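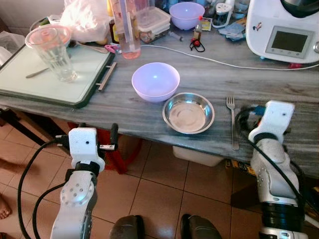 A lavender bowl on a gray-and-white marble countertop.

Trinden Opens Kitchen and Bath Showroom in Drumton

2 min read

DRUMTON, 15 January 2021 - Trinden, a supplier of countertops, sinks and cabinet fittings, today announced the opening of its new showroom in Drumton. The 4000-square-foot space replaces the company's former sales office in Grellau, which closed to the public in October.

The showroom presents more than 200 surface samples in natural stone, engineered stone and solid wood. Customers may borrow up to 10 samples at a time and compare them at home under their own lighting. There is no charge for the loan, although a refundable deposit applies to the larger pieces.

Trinden will also carry the full Mühlbauer line of sinks and faucets at the Drumton location. The two companies signed a supply agreement last year, and orders placed through the showroom will ship directly from the Mühlbauer warehouse.

"Choosing a countertop is a decision most households make once or twice," the company said in a statement. "We want customers to take their time over it, and to see full slabs before they commit."

Visits are by appointment only until further notice, with face coverings required and one household admitted per time slot. Planning meetings can also be held by telephone or video call. The existing sales team has moved to the new site - customers with open orders will keep their current contact and do not need to take any action.

Trade accounts opened before the end of the quarter will receive a 20 percent discount on a first stone order. Templating and installation are quoted separately.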